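What I Did With My September

I have been meaning to write about this for ages, and my aunt keeps asking what it is I do all day, so I'm going to have a proper go at it. We are teaching an arm to pick things up and put them down, and the way you teach it is by showing it, over and over, until there are enough examples for the learning program to chew on. My part is the showing. I love it more than I expected to!

Most of my working life now happens around a blue bin with white foam in the bottom, on a table marked off with dark blue tape.

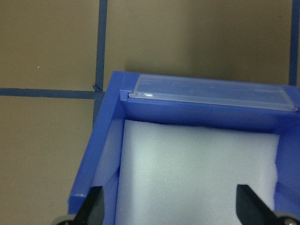

Posted by Eilidh Shearer in Work, Mostly

The tape is for us humans. Before each run I move the bin to a different square (or halfway across a line, if I'm feeling bold) and write down where it went. Tiruwork explained this to me on my first morning, very patiently. If the bin always sits in one spot, the program learns the spot and never really learns the bin. I did 40 runs that week and was terribly proud of them, and then she went through the lot and kept 17. I had been hesitating over the grip, you see, and a hesitation gets learned along with everything else.

So now I practice a move a few times before I record it – a bit like running through a hymn before the service – and I keep far more of what I do.
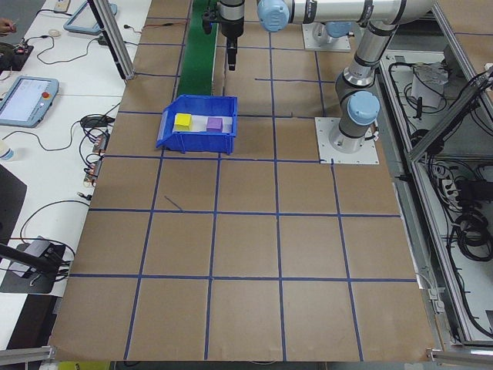
4 min read

Cubes are my favorites, the yellow and the purple especially. They behave. Ruaridh would like us to move on to softer things soon, and he is probably right, but I got 49 good runs out of cubes in one afternoon and I'm not ready to give that up. My shoulders were sore until bedtime.

Next up is a batch where two blocks start close together, so the fingers have to come down between them. I've tried it twice and knocked the wrong one both times. Senga says to come in slower from the left, and I'll try that tomorrow after my tea.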